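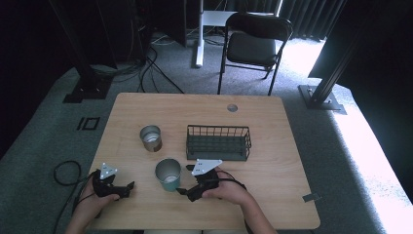
3 min read

Metal tumblers should be stored upright, in a wire basket, on an open surface. The closed cupboard is the default in most homes and in every shared kitchen I have used, and I think the default is wrong.

The case against the cupboard is mostly about air. A steel tumbler put away with a film of water in the bottom will hold that water for a long time behind a shut door. Inverting it is worse - the rim seals against the shelf and the moisture has no exit. A basket with vertical bars lets air reach the outer wall from all sides, and an upright cup vents through its mouth.

Dust is the usual objection. In a cup used daily it is negligible. In a cup used twice a year it is a real problem, but that cup should be given away.

The second objection is space. Plavier sells a cupboard riser that claims to hold 72 cups, and I do not dispute the number. Density is the wrong measure for a household that drinks from four. A small basket at one side of a table keeps them in reach and leaves the rest of the surface clear.

Two practical limits apply. Painted or coated bodies scuff when they touch, so the basket should be filled loosely. A basket with a solid base also collects drips, and needs wiping out as often as the table does. I kept a Calinico basket for 57 weeks before learning this, and the base had to be scrubbed with a bottle brush.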